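The Gripper Test That Starts With a Soda Bottle

By Lilla Vincze

I came to Sternbridge to see a new gripper and stayed most of the day watching two arms try to tidy a kitchen that doesn't exist. The kitchen lives in a simulator called Flosarura, and it's where the team now tries out every pair of fingers before anyone bolts metal to metal.

Two designs were up when I visited. The Isix is a plain parallel gripper, cheap and stiff. The Nguyen has softer pads and a wrist that gives a little, and it costs 600 dollars more. Both got the same 84 tasks, 20 tries each, with the same controller driving the arms. I expected a spreadsheet. What I got was closer to a sporting event, with people leaning over each other's chairs and groaning at near misses!

Bottles are the fun part. One standing up is easy for almost anything with two fingers. Lay it on its side and the gripper has to come in low, with very little room between the fingertips and the counter, and a stiff wrist pays for every small error in height.

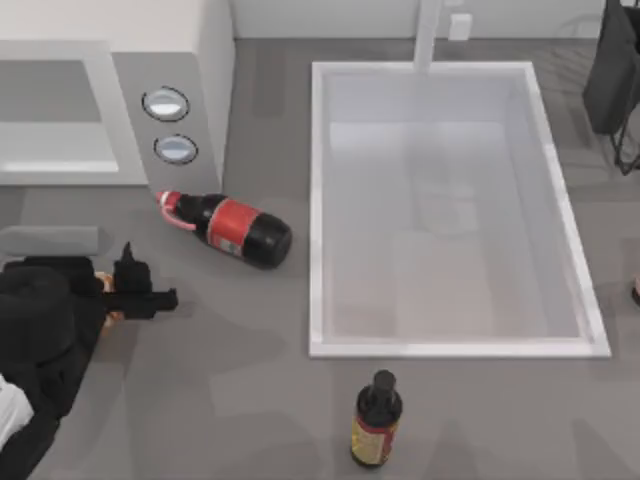
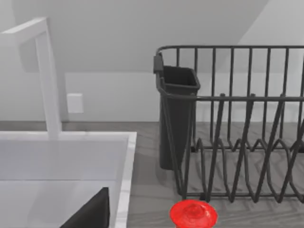
Then there's the camera question, which I hadn't thought much about before. A wide view shows where the arms are in relation to each other. A close one is far better for thin things like wire, where a small shift in angle can hide the gap you were aiming for. The team runs each task with both and compares the results, and the best view changes from task to task (I watched an hour of this and could have watched three).

So which gripper won? The Nguyen was ahead on anything round or tipped over, and by a healthy margin. The Isix was quicker on upright objects and boxes, and it let go more cleanly. I came away liking it more than I'd expected to. The pads on the Nguyen sometimes hang on a moment too long, and in a crowded sink that moment matters.

Real hardware gets its turn next, with a bench trial of 4,000 grasps planned for July.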